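Packing snacks and sorting a basket: tips picked up at the Castitz open day
Posted by Mirta Daza, October 1, 2024

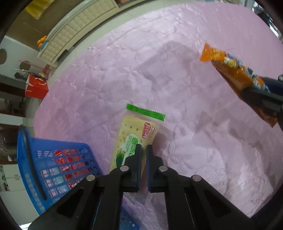
Castitz opened its workshop to visitors for an afternoon and I went along with my neighbour Josefina Benítez. We expected a talk and a cup of tea. Most of the time was spent watching packets being handled with grippers, and I came home with a page of notes on putting shopping away. The work was done on a pink quilted sheet, with a blue plastic basket at one side, a clear packet of crackers lying on the cloth and a long orange snack packet held in one of the grippers. Everything on the cloth was the sort of thing you would have in your own cupboard, so the tips carry over well.

Hortensia Mansilla led the demonstration. She told us that a gripper with two fingers makes the same mistakes a tired person makes at the end of a shop: it squeezes too hard, takes hold in the wrong place and drops things in from too high up. Her advice below is for hands, and I have added a few notes from trying it at home.

Picking up packets

Take a long packet by the middle of its body. The crimped end is tempting because it is flat and easy to pinch, but the weight then hangs off the seal and the contents slide down to the bottom.

Crackers and thin biscuits should be lifted by the two long edges. Pressing on the broad faces is what snaps them. If the packet is lying flat, tilt it up on one edge first and then take hold.

Soft packets with a lot of air in them need a light grip and a second hand underneath. Do not press the air out. It protects what is inside.

If a packet slips, put it down and start again. Tightening your grip halfway through a lift is how bags burst.

The cloth underneath

I had never thought of laying a cloth down before sorting food, and I now do it each time. A quilted sheet or an old bedspread gives a little when something is dropped. It also catches crumbs, and you can carry the whole thing outside and shake it.

Smooth out the part you are working on. Small packets tip over in the folds, and thin wrappers get lost in them. A plain colour is easier than a busy pattern for spotting an empty wrapper. Hortensia's colleague Fidel Sosa clips the corners of his to the table at home. On the floor I find a heavy book on each corner does the job.

Wash it on its own at a low temperature and shake it well first, or you will be picking crumbs out of the machine filter.

Filling the basket

Baskets with holes in the sides are best for snacks because you can see what is left without emptying them. Wipe them inside and out with warm water and washing-up liquid. An old toothbrush gets into the small openings.

Stand long packets on end along the back. Lay boxes flat at the bottom. Crackers go in last, on top, and nothing goes on them.

Keep the basket close to where you are sorting, with its open side towards you. At the demonstration they talked a good deal about how far the arm has to travel, and it is the same in a kitchen. I moved mine from the worktop to a stool beside me and the job was much quicker.

Lower things in until they touch before letting go.

Opened packets

Fold the top over twice and clip it. A clothes peg is fine for light bags but it will not hold a thick wrapper, so use a bulldog clip there. Write the date of opening on a bit of masking tape. Crackers that have gone soft can be put in a low oven for a few minutes and left to cool on a rack.

Finish one open packet before starting another of the same kind. We have never managed this in our house.

If you want to go

The workshop is on the Tillow road, behind the tile warehouse. Entry was free, and the leaflet said 58 people had booked for the afternoon. There is parking but it fills early. Wear flat shoes, as you are standing for most of it, and take a pen. Eulalia Figueroa at the front desk keeps the list for the next open day, planned for May, and you can leave your name with her.

Children were allowed in if they stayed behind the tape. Questions were taken at the end. Someone asked whether the grippers could manage eggs, and Hortensia said she would want a good deal more practice first. Josefina asked about jam jars and was told to keep the lids dry.

Next week: getting labels off glass bottles.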